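Granel 탁상 소품 정리 기록, 데이터 카드
작은 장난감과 소품을 책상 위에서 상자에 담는 정리 작업의 사진과 기록표 모음 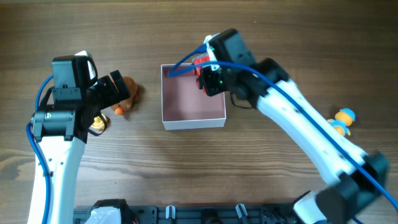

작성: 라인호(In-ho Ra)
역할: 자료 관리, 물건 목록 및 라벨 검수
최종 수정: 2020-06-28

개요

Granel은 책상 위에 흩어진 작은 물건을 뚜껑 없는 상자에 담는 작업을 모은 자료다. 물건은 대부분 손바닥보다 작은 인형, 장난감, 단추, 장식품이다. 자료에는 사진, 물건 목록, 배치 기록, 결과 라벨이 들어 있다. 현재 판에 수록된 기록은 345건이다.

기록 한 건은 정리 한 회차에 해당한다. 물건을 책상에 놓은 상태에서 시작해 상자에 다 담겼거나 제한 시간이 지나면 끝난다. 제한 시간은 60초이며 물건 수와 관계없이 같다.

이 문서는 어떤 물건을 썼고 상자와 책상을 어떻게 두었는지, 라벨을 어떤 기준으로 붙였는지를 적은 것이다. 파일 읽는 방법은 뒤쪽 '폴더 구성'에 있다.

책상과 상자

책상은 갈색 나뭇결이 가로로 보이는 나무 상판이다. 천이나 매트는 깔지 않았다. 결 무늬가 물건의 윤곽과 겹치는 경우가 있어서 갈색 계열 물건은 가장자리 라벨을 두 번 확인했다. 상판에 긁힌 자국이 생기면 배치 기록의 비고란에 적었다.

상자는 정사각형이고 위가 열려 있다. 바깥벽은 흰색, 안쪽은 연한 분홍색이다. 시작할 때는 반드시 비어 있어야 하고, 상판 가운데쯤에 놓는다. 한 회차 안에서 상자가 밀려 움직인 경우에도 기록은 중단하지 않는다. 대신 box_moved 항목을 1로 적는다.

처음에는 같은 크기의 다른 상자를 함께 쓸 계획이었으나 벽 높이가 달라 라벨 기준을 맞추기 어려웠다. 이번 판에는 한 종류만 남겼다. 이전 상자로 찍은 기록은 Akivo라는 이름의 별도 묶음으로 옮겼고 여기에는 포함하지 않는다.

물건 목록

목록에 등록된 물건은 50개가 넘는다. 다음 5개 분류로 나눈다.

봉제: 천과 솜으로 된 작은 인형. 대표 사진의 갈색 인형이 여기에 속한다. 곰이나 그와 비슷한 동물 모양이고 코가 주황색이다. 목록 이름은 '갈색 동물 인형'으로 통일했다. 초기 기록표에는 '곰', '강아지', '갈색 인형'이 섞여 있었는데 모두 바꾸었다.

광택: 표면이 반짝이는 물건. 재질은 구분하지 않는다. 대표 사진에 일부만 보이는 노란 금빛의 둥그스름한 물건처럼, 다른 것에 가려 형태가 다 드러나지 않을 때도 광택이 확인되면 이 분류로 적는다. 물건 이름이 불확실하면 이름 칸은 비워 둔다.

딱딱한 장난감: 플라스틱 동물, 블록, 작은 자동차. 바퀴가 있는 것은 놓은 뒤 굴러가는지 확인하고 시작한다.

납작한 것: 단추, 카드 조각, 두꺼운 종이 딱지. 책상에 밀착되어 집기 어려운 물건이 많다.

기타: 위 네 분류에 들어가지 않는 것. 실패, 지우개, 열쇠고리 등. 열쇠고리의 고리 부분은 펴지 않고 그대로 둔다.

한 물건은 한 분류에만 속한다. 반짝이는 플라스틱 장난감처럼 두 곳에 걸치는 경우에는 광택을 우선한다. 이 규칙은 5월에 정했고 그 전의 기록에도 소급해서 적용했다.

물건 놓는 방법

물건은 상자 바깥에만 놓는다. 상자 벽에 기대어 세우거나 테두리에 걸쳐 놓지 않는다. 봉제 인형은 앞뒤와 좌우 방향을 따로 정하지 않았다. 앉힌 자세로 시작하면 넘어지기 쉬워 눕혀 놓은 기록이 더 많다.

상자와 물건 사이의 간격은 near, mid, far 세 단계로만 적는다. 자로 재지 않고 눈으로 정했기 때문에 기록자에 따라 차이가 있을 수 있다. 정확한 거리가 필요한 용도에는 맞지 않는다.

물건끼리 닿게 놓은 회차는 touching 항목에 표시했다. 인형의 다리 밑에 단추가 들어간 경우도 touching으로 본다. 겹쳐 쌓은 배치는 없다.

라벨 기준

in_box: 물건 전체가 상자 안에 있고 바닥이나 다른 물건 위에 놓인 상태. 다른 물건에 얹혀 테두리보다 위로 솟아 있어도 밖으로 넘어온 부분이 없으면 in_box로 적는다.

on_rim: 물건의 일부가 테두리에 걸친 상태. 봉제 인형의 팔이나 귀만 걸친 경우도 포함한다. 이 라벨을 두고 검수자 사이에 의견이 가장 많이 갈렸다. 애매하면 on_rim으로 적고 비고를 남긴다.

on_table: 물건이 상판 위에 있는 상태. 들렸다가 다시 내려놓은 것도 회차가 끝날 때 상판에 있으면 on_table이다.

off_table: 책상에서 떨어진 상태. 떨어진 물건은 그 회차 안에서 다시 올리지 않는다.

hidden: 가려져서 위치를 판단할 수 없는 상태. 사진 단위 라벨에만 쓰고 회차의 최종 결과에는 쓰지 않는다. 일부라도 보이면 hidden이 아니라 위치 라벨을 붙이고 partial 항목을 1로 한다.

라벨 작업은 Entwistle에서 했다. 한 사람이 먼저 붙이고 다른 사람이 다시 보는 순서이며, 서로 다르게 적힌 건은 내가 최종 라벨을 정했다. 수정 전 라벨은 labels_old에 그대로 남아 있다.

폴더 구성

photos: 회차별 사진. 폴더 이름이 회차 번호다.
items.csv: 물건 목록. 번호, 이름, 분류, 주된 색, 비고.
layout.csv: 시작 배치. 물건 번호, 간격 단계, touching 여부.
result.csv: 최종 라벨과 box_moved 값.
labels_old: 검수 전 라벨.
notes.txt: 기록 중에 남긴 메모. 맞춤법과 표기는 손대지 않았다.

표 파일은 모두 UTF-8이고 구분자는 쉼표다. 이름 칸에 쉼표가 들어간 물건은 없다. 빈칸은 '모름'을 뜻하고 0은 '아니요'를 뜻하므로 읽어 들일 때 빈칸을 0으로 채우지 않아야 한다.

색 표기

색은 물건에서 가장 넓은 부분을 기준으로 하나만 적는다. 코나 단추 같은 작은 부분의 색은 비고에 쓴다. 갈색 동물 인형이라면 주된 색은 갈색, 비고는 '코 주황색'이 된다. 금빛과 노란색은 조명에 따라 구분이 어려워 yellow_gold로 합쳤다. 분홍색 물건은 상자 안쪽 색과 비슷해 담긴 뒤에 윤곽이 약해지는 경우가 있다. 해당 물건은 비고에 pink_on_pink라고 적었다.

알려진 문제

사진에 흔들림이 있는 것이 섞여 있다. 상자와 물건의 위치를 알아볼 수 있으면 빼지 않았다.

물건이 다른 것에 가려진 사진이 많다. 특히 상자 가까이에서 시작한 작은 물건은 중간 사진에서 자주 가려진다. 최종 결과만 쓸 경우에는 큰 영향이 없다.

봉제 인형은 여러 번 쓰면서 털이 눌리고 모양이 조금 달라졌다. 같은 번호라도 앞쪽 회차와 뒤쪽 회차의 외형이 완전히 같지는 않다.

납작한 물건의 기록이 다른 분류보다 적다. 다음 판에서 단추와 딱지를 더 넣을 예정이다.

layout.csv에서 간격 단계가 빠진 행이 있다. 기록 당시 적지 않은 것으로, 사진을 보고 추정해 채우지 않았다.

쓰기에 적합한 용도

물건이 상자 안에 있는지 밖에 있는지 구분하는 작업, 작은 물건의 분류, 부분적으로 가려진 물건 찾기에 쓸 수 있다. 물건의 무게나 재질을 알아내는 용도로는 쓸 수 없다. 무게를 재지 않았고 재질 칸도 없다. 정리 속도를 비교하는 데에도 권하지 않는다. 회차마다 물건의 수와 배치가 다르다.

배포와 수정 요청

자료는 Unora의 내부 저장소에 있으며 읽기 권한이 있으면 내려받을 수 있다. 복사본을 따로 고쳐 쓸 때는 items.csv의 번호를 바꾸지 않는다. 새 물건을 추가하려면 마지막 번호 뒤에 이어서 붙이고, 삭제한 물건의 번호는 다시 쓰지 않는다.

라벨 오류를 찾으면 회차 번호, 물건 번호, 현재 라벨, 맞다고 보는 라벨을 적어 저장소의 수정 요청란에 올린다. 사진 한 장만 보고는 판단이 어려운 경우가 있으므로 앞뒤 사진의 번호도 함께 적는다. 접수한 내용은 다음 판을 낼 때 한꺼번에 반영한다.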